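Brovard Laundry Notes: read me first

Version of 2020-08-08

Hi, and thanks for downloading my folder! It's the pictures and notes I've been keeping on small terry things, the light blue pile mostly, and how I sort and fold them. I started in June with a shoebox of index cards and it got out of hand (there are more than 106 note files now, and I do mean to tidy up the names). 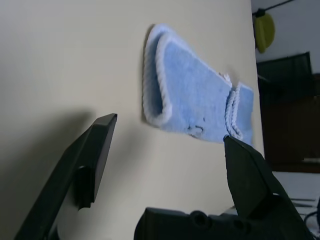 Light blue terry, one of the fuzzy ones.

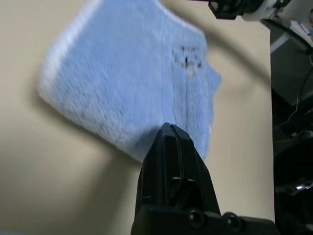
What's in the folder

The notes are plain text, one per item, and the pictures sit next to them with the same number. If a note has no picture, I either forgot or it came out too dark to bother with. There's also a spreadsheet called menatitz, named after the street I lived on when I bought my first good set of towels. It has 1243 rows, and every row is one fold of one item on one day. Yes, I folded the same washcloth a lot.

The columns are item, color, fabric, fold, marks and remarks. Color is whatever I'd call it out loud, so "light blue" and "pale blue" are both in there and they mean the same thing to me. Sort on both if you care. Fabric is terry for nearly everything, with a few waffle-weave dishcloths near the end that I borrowed from the kitchen drawer.

The marks column is the one people write to me about. It's for spots and stains, anything you'd notice while folding. The hanging light blue piece has a little cluster of brown and tan spots on it, so it gets "spots, brown/tan" and goes in the second-look pile. I don't try to guess what made a spot. I used to, and my guesses were terrible!

Folds I use

Thirds, then half, for hand towels. Quarters for washcloths. Socks get laid flat first and then matched, and I leave the cuffs alone until I've found the pair. My old way was rolling the cuffs together into a ball, but terry stretches and I got tired of baggy socks. You'll still see "ball" in the first 22 rows, from before I changed my mind.

Known problems

2 rows have the item and color swapped and I keep forgetting which. The Fondmont hand towels are listed under F in the notes and under H in the spreadsheet. Sorry.

Using it

Take whatever you like, for anything. If you post it somewhere, please say it came from Brovard Laundry Notes and keep this file with it. Corrections are very welcome, especially for the dishcloths.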